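Moving the line at Geswood

31 Dec 2020

I said I'd write one more post before the year was out and I said it would be cheerful. Well, it's about ward boundaries. Sorry! If you came for the bread pudding recipe it's in the November lot, and I'll see you next time.

For everyone still here, the short version is that the council wants to get rid of Geswood. The streets can stay where they are, but the ward would go, and we'd be folded into Likville South along with the whole of the Tinevum estate and that odd strip behind the bypass which has been in three different wards since I moved here. One councillor where there used to be two. The consultation opened in July, when most people had other things on their minds, and it closes in the middle of January, when most people will have other things on their minds.

I've read the document. All of it, including the appendices (I was waiting in for a boiler man). It talks a lot about "electoral equality", and I do get that bit. If one councillor has twice as many voters as the next one along, then a vote over there is worth half as much as a vote over here, and that can't be right. I've got friends in Likville South and I don't think I deserve more councillor than they do.

But the map! Whoever drew the map has plainly never tried to get from the top of Tinevum to the Geswood shops on foot. On paper they touch. In life there's a dual carriageway between them and a footbridge with a lift that's been broken for as long as I've known it. You'd have one councillor trying to hold a surgery for two places that don't share a school, a doctor, a bus or a chip shop. The nearest hall to the middle of the new ward is in a different ward.

I had my own go at a better line on the back of the gas bill. It is harder than it looks, I'll give them that. Every time I rescued Mill Lane I lost a chunk of the Polishchuk flats, and when I put the flats back the numbers went wonky at the other end. I can see how you'd get to four o'clock on a wet afternoon and just say right, use the bypass.

What bothers me more is how it was done. The notice went up in the library, which was shut, and on a page of the council website you could only find if you already knew the title of the report. I only heard because somebody put it on the allotment group between a question on leeks and a photo of a fox. So I wrote to a few people who've been round the block with this sort of thing, asking whether it was worth making a fuss or whether it was all sewn up already. 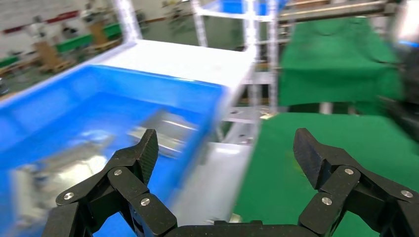 Slamet Purba wrote back the same evening to say that it is never sewn up before the consultation closes, that letters with street names in them get read and letters saying "disgraceful" don't, and that I should stop moaning to him and send one. He also said I'd got the number of councillors wrong in my first email, which I had.

He'd know, mind. Some of you will remember the 2000 election here, the one where the rain came in through the roof at the count and they had to shift all the tables over to the stage. Purba took Geswood by 787 votes to 593, having been told by just about everybody that he hadn't a hope. He'd knocked on every door in the ward twice. He did ours when I had a towel on my head and we ended up talking about drains for twenty minutes on the step. I'd never spoken to anyone standing for anything before that. I'm not sure I'd voted in a local election before that either, which I'm a bit ashamed of now.

And that's my worry really. You can knock on every door in Geswood twice. You can do it with a bad knee and a job. I don't see how anybody without a party machine and a car does the new Likville South even once. So we'd get whoever the big parties put up, and they might be perfectly good, but the towel-on-the-head conversation isn't going to happen.

My sister thinks I'm being soft about this. Her line is that ward councillors hardly decide anything any more, that the cabinet does it all in a room with the officers, and that I could have ten councillors for Geswood and the library would still be on short hours. We had this out over the sprouts, on a video call, with her holding up a bit of paper to show me how the committee system worked before they scrapped it. She's got a point about the cabinet. I still think you want somebody who has to walk past you in the Co-op after voting for a thing. 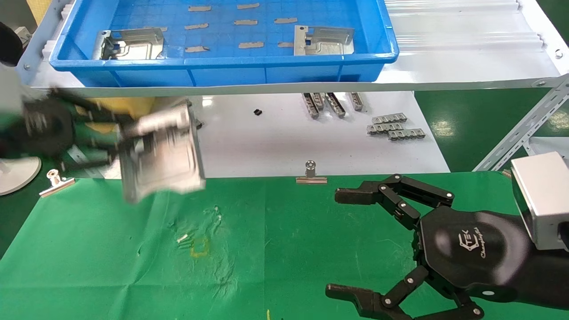 The other side of it, and I did promise myself I'd be fair, is money. Two councillors get two allowances. The report puts a figure on the saving and it's not nothing, though it's spread over the life of a whole council and by the time you set it against what they spent on the rebrand it looks a bit thin. I'd have more time for the savings argument if it had turned up on page one, where I could argue with it, and not in a footnote to a table in appendix C.

There's a petition as well. It had 1023 names on it when I looked this morning, which for a place this size at Christmas is pretty good going. I've signed. I do have a small grumble with the wording, as it says "Save Geswood" in big letters and my neighbour thought they were going to knock down the parade. But the text underneath is sensible and it asks for two things: keep the bypass as the boundary, and put the consultation back by six weeks so that people can get to a paper copy. I don't think either of those is mad.

If you'd rather write than sign, do what Purba says and put your street in. Say where you walk to, where your kids go, which bus you get. Say what the new line cuts through. Mine's a page and a bit and I've taken out the paragraph on the footbridge lift being a metaphor, on advice.

You don't need to live in Geswood either. If you're in Likville South and you don't fancy sharing your councillor with us, that counts just as much, and I promise not to take it personally.

I'll put the address for letters in the comments once I've checked it, as the one on the back of the report has a postcode that belongs to a garden centre. Happy new year to all of you, stay in, ring your mum. And if anyone did make the bread pudding, let me know whether you needed the extra milk.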